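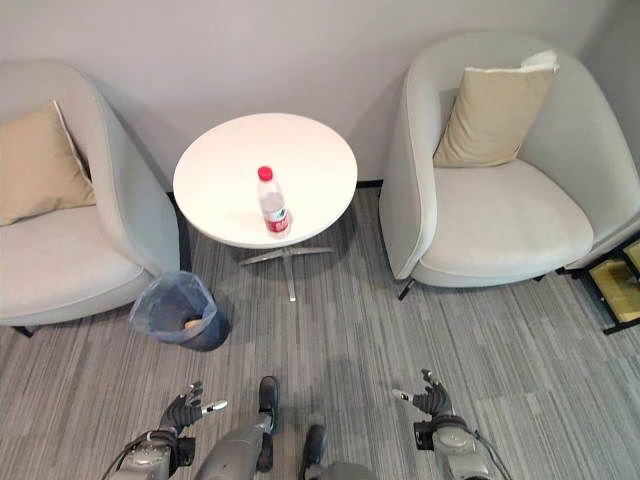

Figure 7. Seating pair with shared side table, Lerkstead lounge.

Hằng Trịnh
10th February

4.2 Paired seating and the shared surface

The lounge at Lerkstead is furnished mostly with pairs of tub chairs turned toward each other across a small round table (Figure 7). The chairs in each pair match, and each one holds a loose square cushion. We recorded 23 such pairs in January, once in the morning and once after closing, and noted where the cushions lay and what had been left on the table.

Cushions moved more than any other item. Visitors who sat for a short time tended to lean against them where they were. Those who stayed longer often pushed the cushion into the corner between the back and the arm, or put it on the floor. Staff reset the cushions upright at the end of the day, though the angle differed from one person to the next – we did not treat a tilted cushion as a sign of use.

The tables were used mainly for drinks. A single bottle, like the one with the red cap in Figure 7, was the most common item left behind. A pedestal base leaves knee room on both sides, and visitors rarely shifted the table to sit down. At the Tatau site, where the tables have straight outer legs, they were moved in nearly 20 percent of the visits we logged.

Hoàng and Leto describe a similar pattern for waiting rooms, but their chairs stood side by side along a wall and the tables served as dividers. Facing pairs are taken up again in Section 5.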